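We use cookies to remember your preferences and measure traffic. Accept all | Manage settings

Pre-Run Software Checklist, Shelf Picking Cell, With Comments

February 2023
By Faith Mushi

Go through it in order. Initial each item. "Same as yesterday" does not count as a result, Brian.

1. Planner build matches the tag on the whiteboard.
PASS. The whiteboard had the older tag. We corrected the whiteboard.

2. Collision model loaded, shelves and uprights included.
PASS with comment. Uprights are modeled as solid posts, a hair fatter than life. Leave them that way. 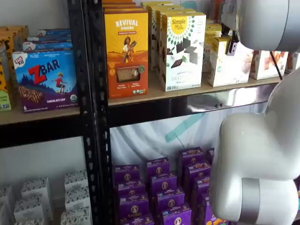 Padding on the collision model has been argued over since October, and I'd like to stop. Elibariki wants it thin so the planner finds more paths. Kerubo wants it thick so she can sleep. Look at how close the white arm gets to the boxes on the right of the upper shelf, with all those purple Annie's boxes on the level below, and then tell me where you'd shave off a centimeter. Padding stays where it is. Changes go through Teresa.

3. Camera streams up, timestamps agree.
FAIL, then PASS. One stream was running 600 ms behind the others and looked perfectly healthy doing it. Restarted the Tivix driver. Please add a staleness alarm, as requested on the last two of these sheets.

4. Image rotation set correctly for every view.
PASS. One view comes in sideways, floor on the left and tabletop on the right. Rotate it in the config. Do not rotate it in the detector, the logger and the viewer separately, which is how we ended up back where we started.
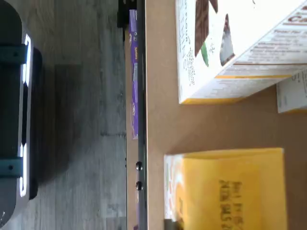

5. Detector labels against the current product list.
PASS with comment. The Magesa list still has a snack with an expiry of 2029. I admire its confidence. Typo reported.

6. Cables represented in the planning scene.
OPEN. See below.
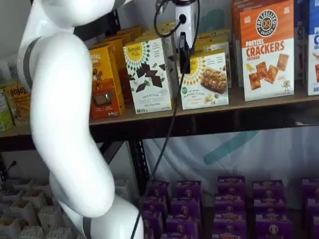

Our planner believes in rigid bodies and very little else. Cables are handled by a keep-out volume that Brian drew by hand, and it covers the loop at the top fairly well. It does nothing for the long thin black one that runs down diagonally across the front of the shelf and the lower products. Until there's a proper model, cap wrist rotation in the config and watch the first run with a hand near the stop button.

7. Grasp candidates sane in the viewer.
PASS with comment. Check the finger poses against the neighbors as well as the target. A top score only means the scorer liked it.

8. Stop request honored from the planner, the controller and the Zelport panel.
PASS on all three. Panel took two presses. I want that looked at before anyone calls it a feature.

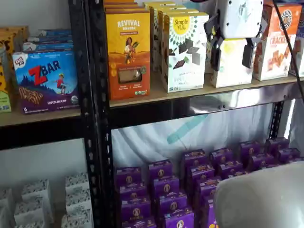 Second reviewer: Kerubo Okoth, Drolbridge controls group

Agree with Faith on everything except item 7, which I'd mark OPEN. With a finger hanging down on either side of a box and other packages standing close by, I want the clearance number logged for each finger. At present we log the smaller one and don't say which finger it belongs to. Elibariki has the ticket. Item 6 stays open until I see the cable model run. Item 8: it was my press, and I pressed it properly.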